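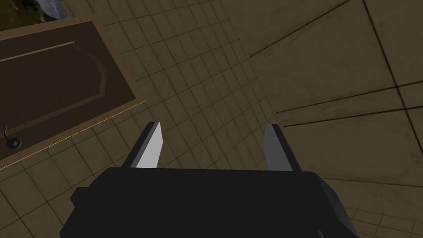
When should a growing company raise its prices? Before the margin is gone, according to Fumiko Noguchi, and on a date that customers have been told well in advance.

Noguchi is director of commercial policy at Cultinari, a supplier of packaged ingredients to restaurants and institutional kitchens. She joined the company when it had 28 accounts and now oversees pricing for 158. In an interview with the Skondus Business Forum, she discussed how smaller firms can approach price changes and why many of them wait too long.

"Most owners know their costs are rising," Noguchi said. "They see it on the invoices every month. What they do not have is a set time to act on it, so the decision is put off until the bank balance forces it."

Cultinari went four years without a general increase. During that period the company absorbed higher freight and packaging costs, and its sales staff granted discounts case by case. When Noguchi reviewed the accounts, she found customers of similar size paying quite different amounts for the same goods.

"There was no bad intent," she said. "Each discount had made sense to the person who approved it. But we could not have explained the list to a customer who asked, and two of them did ask."

The company responded by adopting a yearly review. Costs are examined in September, proposed changes are approved in October, and written notice reaches customers by December. New prices take effect in March. Discounts are now tied to order volume and appear on the price sheet itself.

Noguchi acknowledged that the first increase was difficult. Cultinari lost 4 accounts, among them Yeon, a catering firm that had been with the company nearly from the start. Yeon returned the following year under the standard terms.

"I called them personally before the letter went out, and I would do that again," she said. "They were unhappy, and they told me so. It was a fair conversation. When they came back, we did not have to repair anything."

Asked what a notice of increase should contain, Noguchi recommended a single page stating the old price, the new price, the effective date and the name of a person to call. She advised against long explanations of market conditions.

"Your customer has the same market conditions," she said. "A page of reasons reads like an apology, and it invites an argument over each one."

She also cautioned against relying too heavily on software. Cultinari uses Wikier to track costs by product, and Noguchi described the reports as useful for finding items sold at a loss. The decision on each item is still made by the purchasing and sales managers together. On one occasion the report flagged a low-margin flour blend for removal, although the customers who bought it also placed the largest orders for other goods. The blend was kept.

For companies with fewer than 100 customers, Noguchi believes the owner should read the full account list at least once a year and note what each customer pays.

"It takes an afternoon," she said. "I still do ours by hand, with a printed copy and a pencil."

Cultinari will begin its next review in September. Noguchi said delivery charges, which have not been changed since the policy was adopted, will be considered first.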